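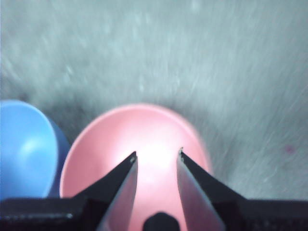

4.2 Rereading and the unfinished pile

Most of the diaries came back from the Granthorpe branch, fewer from Skurkville. 135 readers in all. Each kept a list of what was on the bedside pile at the start of the month, what got opened, what got finished, what went back to the library unread. Simple sheet, one page, no ratings.

First thing to report is how little the piles moved. Readers with big piles did not finish more books than readers with small ones. They did renew more. A pile of 14 library books in one case, of which 3 were finished and the rest renewed until the system would not allow it any longer. Same reader then bought a secondhand copy of one of them and did not read that either.

Rereading is a separate matter. We had expected old favorites to show up in winter, and they did turn up in the November sheets, but mostly as a stopgap — something familiar picked up between two new books and put down again after a chapter or so. Childhood series were the exception. Once a reader began a series from childhood the tendency was to go straight through, in order, including the volumes they said they disliked. Several wrote that skipping one "felt wrong." No one explained this much further and the sheet did not ask.

Figure 3. Two bowls on a pale, speckled gray surface, the one at far left blue.

Reading groups next. The Saludo group picks its title by vote and the Jeltau group goes by turns, one member choosing each time. We assumed the vote would give better finishing rates. It did not, or not clearly. Members who had lost the vote often read the losing book insted, and said so at the meeting. In the turn-taking group people finished out of politeness (their word). Whether polite finishing should count as finishing was argued over in coding and we left it in.

Length of book mattered less than we thought. Print size mattered more, especially for older readers at Skurkville, where large print copies are shared with another branch and the wait can run to 30 days. Some readers simply forgot why they had requested the title by the time it came. Those books were nearly always returned unopened.

Limits. Self-report, obviously. Audiobooks were entered inconsistantly, some readers listing them and others treating them as not really reading. Borrowed-from-a-friend books were probably missed. Sheets with no titles at all were kept in the sample, coded as blank months, and are taken up again in 4.3.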